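We use cookies to remember your settings and see which pages get read. Accept all | Manage choices

Flirden Cricket Club is looking for a batting coach

Posted October 21, 2025

Hi, I'm Sandamali Samarakoon and I run the junior program at Flirden. We need a part-time batting coach for our winter indoor block, and I'd love to have someone signed up before the first session in November. It's 8 weeks, 2 evenings a week, at the Presach sports hall, and yes, it's paid!

We have 16 kids in the group, ages 11 to 14. A few of them can already bat all afternoon if you let them, and a few came over from baseball in the spring and still want to hit everything over midwicket (I have a soft spot for those ones). You'd be taking the nets while Riet Van Leeuwen works with the bowlers at the other end of the hall. 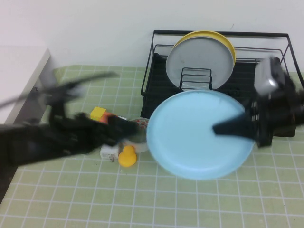 Riet and I plan the sessions together on Sunday nights, usually over the phone, and we'd want you in on that. You don't need to write anything fancy. A few drills, who's in which net, who needs work against spin - that kind of thing. If you've got your own way of teaching the sweep shot, bring it, mine is terrible.

You should have coached kids before, anywhere, at any level. A coaching certificate is great but I'll happily talk to people who are still working on one. We do need a background check, and the club pays for it. Playing experience helps, though I really don't care if you've never made 100 in your life. I haven't!
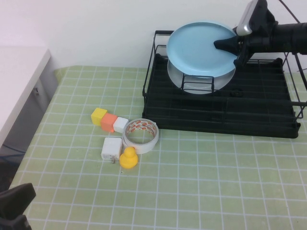
Pay is by the session and we settle up at the end of each month. Helmets, pads and balls are all at the hall, so just bring your own bat and indoor shoes. Parking is free on the Arthur Street side - please don't use the front lot, it belongs to the swim club.

To apply, send me a short note through the club contact form with "batting coach" in the subject line. Tell me who you've coached and which evenings you can't do. I'll call everyone back, and then we'll ask you to come run a short net with the kids so you can meet them.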